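Lista de comprobación de juntas y sellados en solera industrial, con comentarios
Nave Gollano, zona de almacén y muelles
Fecha de la visita: 2018-05-03

Advertencia previa: la lista es la de siempre y los comentarios son míos. Una casilla marcada con «conforme» indica que lo vi y lo toqué. Lo que solo me contaron figura como «sin comprobar», por mucho que la ficha del contratista diga otra cosa.

1. Documentación del sellante
Ficha técnica en obra: sí.
Ficha de la imprimación: no.
Comentario: el producto es Flimow, bicomponente. Me enseñan un folleto comercial donde se habla de «elasticidad permanente». Permanente es una palabra que no sé medir. Pido la ficha de la imprimación y el registro de lotes; me prometen ambos por correo.

2. Trazado de juntas según plano
Conforme en almacén. No conforme en muelles.
Comentario: el plano da 437 metros lineales de junta. En muelles hay un tramo aserrado que no aparece en ninguna revisión y otro dibujado que no existe. Alguien movió la junta para esquivar un sumidero y no lo apuntó.

3. Anchura y profundidad
Sin comprobar en pasillo central (ocupado por palés).
Comentario: donde pude meter la galga, la anchura es regular. La profundidad, menos. Hay sellante con demasiado espesor en el arranque de la rampa, y un cordón grueso no trabaja mejor que uno bien dimensionado, aunque esa creencia sigue viva en todas las obras que visito.

4. Fondo de junta
No conforme en dos catas.
Comentario: falta el cordón de polietileno y el sellante está pegado a tres caras. Así no puede estirar. El encargado sostiene que «siempre se ha hecho así en Trostia y nunca ha dado problemas». Tengo el informe de Trostia y hay una página entera de despegues.

5. Limpieza de labios
Conforme con reservas.
Comentario: se sopló con compresor. Pregunté si llevaba filtro de aceite y cada cual me respondió una cosa. Queda polvo de corte en los encuentros con pilares. 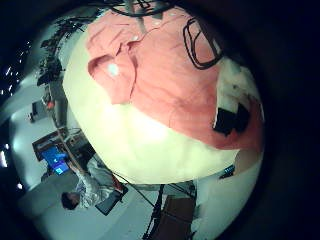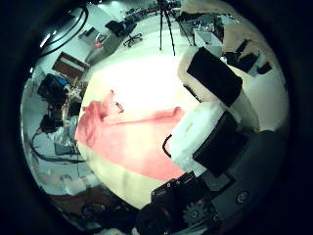 Tela de color rosa salmón, en las dos imágenes.

6. Adherencia
No conforme en muelle 3.
Comentario: tiré a mano de un extremo cortado y salió limpio, con el labio de hormigón a la vista. El parte del instalador recoge ensayo «satisfactorio» sin indicar dónde, cuándo ni con qué se hizo. Eso no es un ensayo. Repetir en presencia de la dirección facultativa.

7. Curado antes de la puesta en servicio
Sin comprobar.
Comentario: la ficha pide 36 horas sin tráfico. Hay rodadas de carretilla marcadas sobre el cordón en la salida de muelles, así que alguien tuvo prisa.

8. Bordes y desportillados
Conforme en almacén. Pendiente en rampa.
Comentario: reparaciones con mortero Doolan en varios bordes. El color engaña bastante; golpeadas con el mango del martillo, tres suenan a hueco. Sanear y rehacer antes de volver a sellar.

9. Juntas perimetrales y pilares
Conforme.
Comentario: bien rematadas, lo digo sin segundas. Convendría saber qué cuadrilla las hizo y mandarla al resto de la nave.

10. Presupuesto de reparación
Fuera de lista, pero me lo han preguntado.
Comentario: la oferta habla de rehacer 197 metros a tanto alzado. No coincide con mi croquis ni con el del contratista. No firmaría nada sin una medición conjunta.

Resultado global: no apto para recepción.
Pendiente de entrega: ficha de imprimación, registro de lotes, plano corregido de muelles y acta de ensayo de adherencia con ubicación.
Próxima visita: cuando lleguen los papeles.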